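Homlow OS 4 for Culelon Tablets

Product page - Software - Tablet system releases
Release status: Public beta 2
Page last revised: 21st April

Overview

Homlow OS 4 is the next full release of the system software for Culelon tablets. It replaces the home screen, the notification panel and the permission manager used in Homlow OS 3, and moves app storage to a new file layout. The release is offered as a free update over the air. It can also be installed by cable from a Windows, macOS or Linux computer.

Public beta 2 is feature complete. Work between this build and the final release is limited to bug fixes, translation and battery tuning. Devices that will be used for paid work or school exams should stay on Homlow OS 3 until the final build is posted.

What changes in version 4

Home screen
The fixed icon grid is replaced by a grid that can be set separately for portrait and landscape. Widgets snap to half cells. Folders hold up to 54 apps. The search field has moved to the bottom edge and can be turned off in Settings > Home > Search.

Notification panel
Alerts are grouped by app and sorted by time of arrival. Quick toggles now occupy a separate page, reached by swiping down from the right half of the screen. Users who prefer the single-page layout can restore it in Settings > Alerts > Layout. The panel keeps a history of the last 100 alerts, including those dismissed by accident.

Permission manager
Camera, microphone and location access can be granted for one session, while the app is open, or always. A log lists each access by app and time. Apps built for version 3 will show the old prompt until their developers update them, but the log records their activity in the same way.

Split view
Two apps can be saved as a pair and opened from a single icon. The divider position is stored with the pair. Split view is not available on the 8-inch model.

Gallery
The gallery app groups pictures taken in one place into a single stack. Stacks can be renamed, merged or broken apart, and the grouping runs on the device - no account or network connection is needed. Indexing a library of 1,000 pictures takes place in the background while the tablet is charging. Albums made in version 3 are kept as they are.

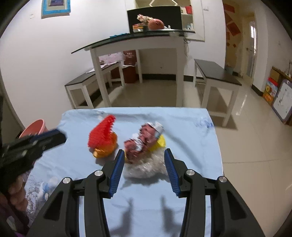
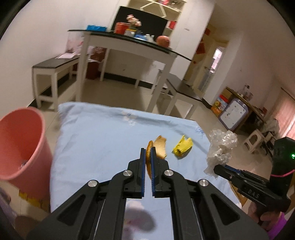 Supported models

Culelon Tab 8 (second generation)
Culelon Tab 10
Culelon Tab 10 LTE
Culelon Tab 12 Pro

The first-generation Tab 8 is not supported. It will continue to receive security patches for version 3.

Requirements

Free storage: 6 GB for the download and unpacking, of which 2 GB is returned after the first restart
Battery: 50 percent, or connected to the supplied charger
Current system: Homlow OS 3.4 or later
Account: not required for the public beta

Installing over the air

1. Back up the tablet. Settings > System > Backup writes to a memory card or to any network drive.
2. Open Settings > System > Updates and select Beta channel.
3. Read the beta terms and tap Accept.
4. Tap Download. The tablet can be used normally until the restart prompt appears.
5. Tap Restart. The screen stays dark for several minutes during the first start. Do not hold the power button.

Returning to version 3

A return to version 3 erases the tablet. Backups made in version 4 cannot be restored to version 3, so the backup made before installation should be kept. The desktop tool is required; the tablet cannot roll back by itself. Select Restore previous system, connect the tablet by cable and follow the prompts.

Known issues in public beta 2

- The Oltari keyboard cover may lose its backlight setting after sleep. Folding the cover back and reopening it restores the setting.
- Bluetooth audio can stutter when split view is opened during playback.
- Right-to-left layouts show the clock on the wrong side of the lock screen. Reported by Widad Zoubi; fixed in the next build.
- On the Tab 12 Pro, the stylus hover pointer remains on screen after the stylus is docked.
- Printing from the gallery ignores the paper size when more than one picture is selected.
- Some banking apps refuse to open on beta software. Contact the app's developer.

Fixed since public beta 1

- Alarms set in one time zone and changed in another now ring once.
- Memory cards formatted as exFAT mount at startup.
- The lock screen no longer drains the battery when a live widget is present - thanks to Dinesh Rawat for the logs.
- Pair icons survive a restart.

Managed devices

Administrators using the Abou Jaoude device console can block the beta channel for a group of tablets under Policies > Updates. The policy applies at the next check-in. Console version 7.1 or later is needed to read the new permission log. Questions on fleet deployment go to Hala Ghanem in partner support.

Documents

Release notes, full list
Permission manager: notes for app developers (Wanting Xue)
Desktop tool, user guide
Open source licenses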